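Search tips Enter keyword Go

Clearing the table after lunch, without walking ten times to the sink

In my first kitchen I carried every plate by hand, one after another, and the table stayed dirty until evening. Now I do it with trays and with a dish rack that I bring to the table, and it goes much faster. I write here how I do it, maybe it is useful for somebody with a small kitchen like mine.

First comes the garbage. Tissues, wrappers and bones must leave the plate before anything goes near water. A wet tissue breaks in small pieces and these pieces go in the drain, and then you have a different job for the afternoon. I keep one small paper bag hanging on the chair and everything goes there.

Second, scrape the bowls when the rest in them is still soft. Rice and yogurt become like glue after one hour. For this I use a silicone scraper from Masson, but an old plastic card does the same work. If you come too late, put 8 spoons of warm water in the bowl and leave it while you do the other things.

Then the chopsticks. Wooden ones should not lie in the sink under water, they drink it and the ends become rough. I wash them by hand, first of all, and stand them in a cup with the thick end down.

I like to have everything on the table before I begin: the serving tray with the used plate and bowls, the clear containers for food that is still good, a spare tray, and the rack at the right side, still empty. 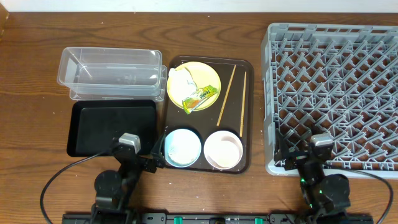
Wokia wrote that a rack on a wooden table is asking for white rings, and that at their house they put a folded bath towel under it and change the towel at every wash. The comment is correct and I should have said it earlier. My rack has no drip plate, so before the first washed dish goes in it I push a towel or a flat baking sheet under. Do not use newspaper, the ink goes in the wood.

For the order in the rack: plates in the back, bowls in front of them, leaning with the open side down and a little forward. If a bowl lies completely flat, the water stays in the ring under it and you find it in the cupboard next morning.

About plastic containers. I stack them only when they are fully dry, otherwise they stick together and smell closed. When two are already stuck, put cold water in the inside one and hold the outside one in warm water, and they let go after a minute. Mine hold 700 ml, enough for one lunch. I bought them at Witorano in November and the covers still close well.

The trays I wipe last, with the same cloth as the table, and I stand them against the wall to dry. All together it takes me around 9 minutes for one person's lunch.

50 shares 8 comments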